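Getting a musty smell out of an old box without ruining the finish
Posted in Home & Repair by Analyn Abella

I bought a lot of old boxes at an estate sale in Femilholm, mostly for storing letters and sewing things. Two of them smell like a damp basement as soon as the lid comes up. One is painted on the outside and bare on the inside, the other is bare all over. I have tried leaving them open on the porch for a week and it didn't do much. What works, and what should I stay away from?

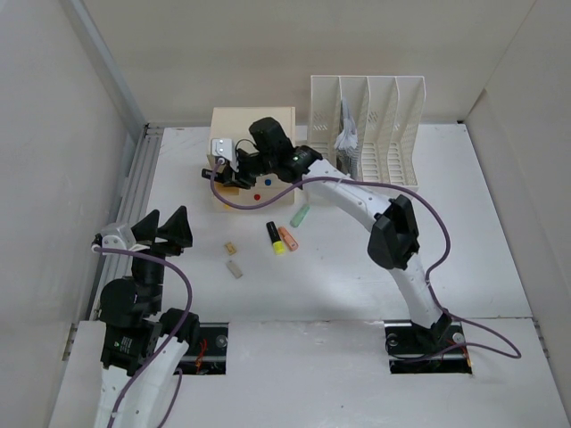
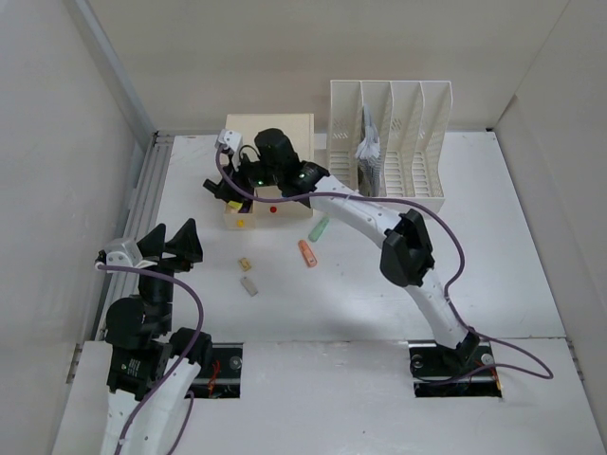
My main worry is the paint. I don't know how old it is and I don't want to soften it or leave a tide line where a cloth has been. I'd be happy with a cream box like the one toward the back of the table, so stripping everything to bare wood is not the goal. I have baking soda, white vinegar and a bag of activated charcoal already. The bigger of my two is 36 inches long, so it won't fit in a freezer or an oven, which are two things my sister suggested. I'd like to have both ready by November, when I need the closet space back.

Davoud Nazari
Baking soda. Pour it in, shut the lid, leave it for a while. Vacuum it out after. Worked on my grandfather's toolbox.

Shahram Golestani
Baking soda is fine as a first try but it won't do much if the smell is down in the bare wood, and it gets into the corner joints and stays there. I repair furniture part time and this is what I do with musty boxes and drawers.

Vacuum the inside first with a brush attachment, corners included. Then look closely at the bottom. If you see fuzzy or dark spots, take it outside before you touch anything and wear a mask. Wipe the bare inside with a cloth dampened in half vinegar, half water. Damp means you can't wring another drop out of it. Keep it off the painted side completely — old paint can lift at the edges, and a wet cloth leaves exactly the line you're worried about. Prop the lid open and let a fan blow across it for two days. Don't put it in direct sun, the panels can cup.

After that, charcoal in a shallow dish, lid closed, for at least two weeks. For a 36-inch box I'd use roughly 500 grams. Check it once a week and shake the dish.

If it still smells, seal it. Two thin coats of clear dewaxed shellac on the bare inside, with light sanding between them. Shellac holds odor in better than water-based varnish does. Let it cure a full week with the lid up before any paper goes in. If you're keeping old letters, put them in acid-free folders anyway.

Skip the oven, even for the small one. Glue joints let go and you end up with a kit.

Fatemeh Ghaffari
Agree with the shellac, with one addition. Check whether there's paper or cloth lining glued in under the dust. Mine had a thin brown paper on the bottom that I took for wood, and all of the smell was in that. I scraped it off with a plastic putty knife and never needed the charcoal. For the painted outside I only use a dry soft brush.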